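Science for Readers > Machines > How Robot Hands Learn

4 min read

How a Robot Hand Learns From Examples

A computer can be told exactly how to add two numbers. It is much harder to tell a machine exactly how to pick up a charger with its cable attached. The charger is hard and keeps its shape. The cable bends, slides and gets caught on things. A list of steps that works once may fail the next time, when the cable is lying another way.

At the Trinda lab in Wostley, researchers study a different method. A person guides the robot through a job many times, and each turn is recorded. A computer program then looks for patterns in the recordings. This is called learning from demonstration. A demonstration is one complete turn at the job, from start to finish.

The jobs in the Trinda study use small household objects: power banks, chargers, cables and pieces of soft cloth. Hard objects and soft objects are mixed on purpose.

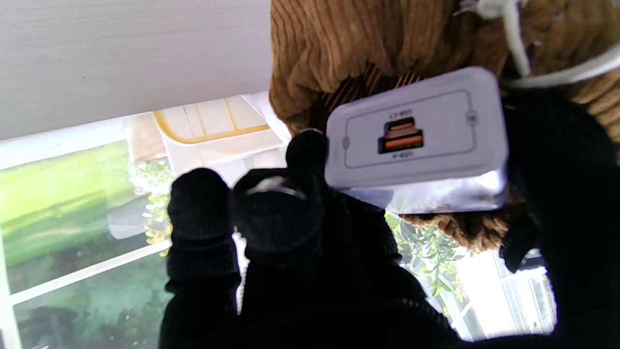 Why does the robot need so many demonstrations of the same job?

A program that has seen only one turn can only copy that turn. If the object is moved a little to the left, the copied movement closes on air. When the program has many turns to compare, it can work out which parts change each time and which parts stay the same.

The first set of recordings held 298 demonstrations. Most lasted less than 30 seconds. Before each one, the objects were put down in a new position. If an object was dropped, the recording was kept but given a label, so that the program would not treat the drop as a good way to finish.

What is in a recording

Each recording has two main parts. The first is video. A small camera is fixed near the wrist of the robot, so it moves wherever the hand moves. This gives a close view of the fingers. It also means that the view tips and turns. A window may look level at one moment and upside down a second later. People find this confusing to watch. The program has to learn that the room is staying still and the camera is moving.

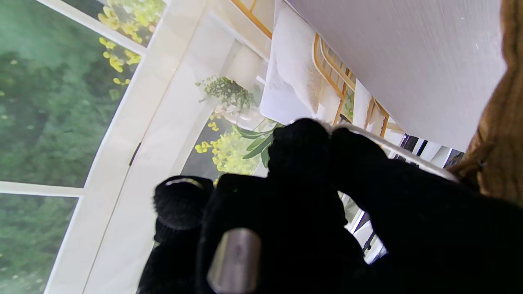 The second part is a list of numbers that gives the position of every joint in the hand. A joint is a place where the hand can bend. The numbers are saved many times each second, and each group of numbers is matched to a video picture by its time. If the two parts do not line up, the program learns the wrong thing. It might connect a closed hand with a picture of an open one. Checking the times is slow work, and it is done before any learning begins.

Why cloth is difficult

A hard block can be held in a few good ways. Knitted cloth can be held in a very large number of ways, and its shape changes as soon as it is squeezed. When the fingers close, the cloth bunches up between them and hides part of the view. The camera cannot see what is inside the fold.

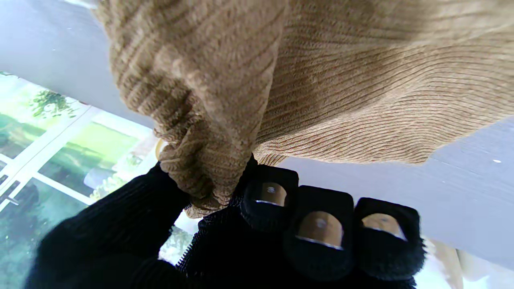 For this reason, the researchers also ask what can be learned from touch. A touch sensor turns a push into a number. A light push gives one number and a firm push gives another. If the number falls quickly while the hand is lifting, the cloth may be slipping. The program can then close the fingers a little more. Too much force is also a problem, as it can pull the knit out of shape.

Testing the program

After learning, the program controls the hand without a person guiding it. The Strobel test, named after the building where it was first used, has 13 starting positions. None of them appear in the recordings. This matters for the same reason that a spelling test should use more than the one word you practiced.

The background is tested too. A large printed picture of a room can be set up behind the table and later changed for another. If the hand works in front of one picture and fails in front of the next, the program has been paying attention to the wrong thing. It may have learned "reach toward the door handles" when it should have learned "reach toward the charger." 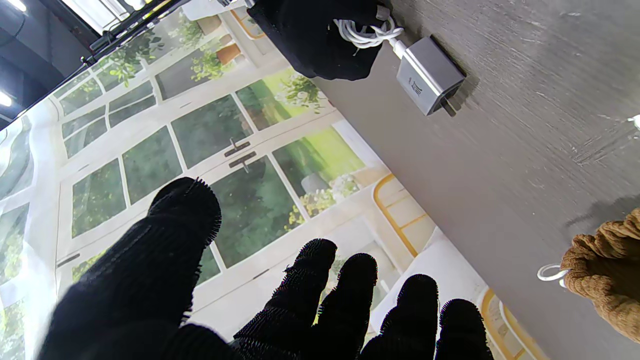 By the Bradley Junior Science Desk

What the first results show

In the first round of tests, hard objects were picked up more often than soft ones. Adding touch numbers helped with cloth and made little difference with power banks. Changing the background caused more failures than the researchers expected. New recordings with more backgrounds were started in July.

Loose cables are still the hardest part. A cable can cross over itself, and from a low view it is difficult to tell which strand is on top. One idea being tried is to let one hand hold the cable while the other moves to a place with a clearer view. Both hands must then be recorded together, which doubles the list of joint numbers for every moment.

Words to know

Demonstration: one complete turn at a job, recorded so that a program can learn from it.

Joint: a place where a robot hand or arm can bend or turn.

Sensor: a part that measures something, such as a push, and reports it as a number.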